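Llevo desde mayo con el Drarnora encima de la mesa y ya me ha cambiado la rutina. Es un disco externo USB-C para portátiles, de los que enchufas y te olvidas (yo lo tengo detrás del monitor, ni lo veo). En mi equipo copia a 700 MB por segundo, y la primera copia completa me dio tiempo a dejarla hecha mientras comía.

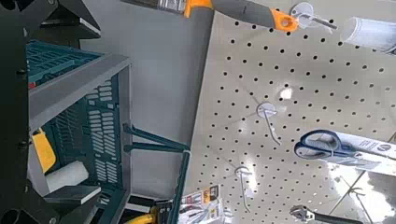 Discos y copias de seguridad

Viene formateado para Windows. Si usas Mac, abre la Utilidad de Discos, bórralo y elige APFS antes de guardar nada - yo me acordé tarde y tuve que repetirlo todo, ¡qué rabia! El programa de copias se llama Ukia, se instala aparte y deja programar la hora. Trae cable corto, de 30 cm, y funda.
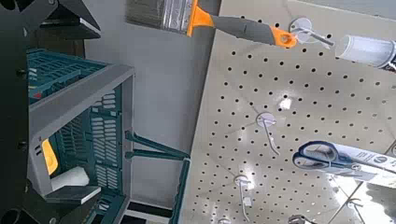
Lo de la hora lo tengo puesto de madrugada, con el portátil enchufado, y va solo. Eso sí, con un concentrador sin alimentación se me desconectaba a ratos, así que mejor directo al puerto. La garantía es de 5 años y se activa con el número de serie, que está en la base.

Dudas de compatibilidad: escríbeme y te contesto yo, Rodrigo Bustamante.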